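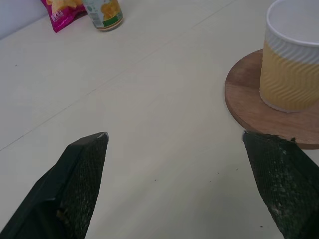 Textured inner faces of the two gripper fingers, Duman assembly plant

From: Corporate Communications, Flirnus Commercial Vehicles
To: staff-announcements
Date: 2024-01-31
Subject: Re: Annual Work Conference and commendation of advanced teams

Dear colleagues,

On behalf of the Company Office, we thank the departments that have replied to the first notice. Several of them asked for clarification of the arrangements, and the relevant part of that notice is quoted again for reference.

> The Annual Work Conference of Flirnus Commercial Vehicles will be
> held in February in the main auditorium at Duman. The General
> Manager will deliver the work report for the past year and set out
> the key tasks for the coming one. Teams and individuals who have
> made outstanding contributions will be commended. Each department
> is asked to submit its list of delegates and its nominations to the
> Company Office.

The following points have now been confirmed.

The auditorium seats up to 600 people. Places have been assigned to 195 delegates from the Plivier foundry and 78 from the Kanora axle works, and the remaining seats are reserved for the Duman plant, the sales regions and invited dealers. Departments that wish to exchange places between sites may do so by agreement — the Company Office must receive the amended list before badges are printed.

There will be 20 commendations this year. Nominations should be made on the standard form, signed by the head of department, and accompanied by a statement of no more than one page. Statements should describe the work done during the year and its effect on quality, safety, delivery or cost. Nominations already received on the old form remain valid and need not be submitted again.

Delegates from Plivier and Kanora will travel by company coach. Departure times will be posted at each gatehouse and sent to this list. Those who prefer to drive should register their vehicle with Duman site security in advance, as the east parking lot will be closed to general use on the day.

The work report will be circulated to all employees after the conference. Production shifts at the three sites will run as normal, and supervisors are requested to arrange cover for delegates in good time.

Questions about seating and travel should be addressed to the Company Office. Questions about nominations should go to Human Resources — please do not reply to the whole list.

Corporate Communications
Flirnus Commercial Vehicles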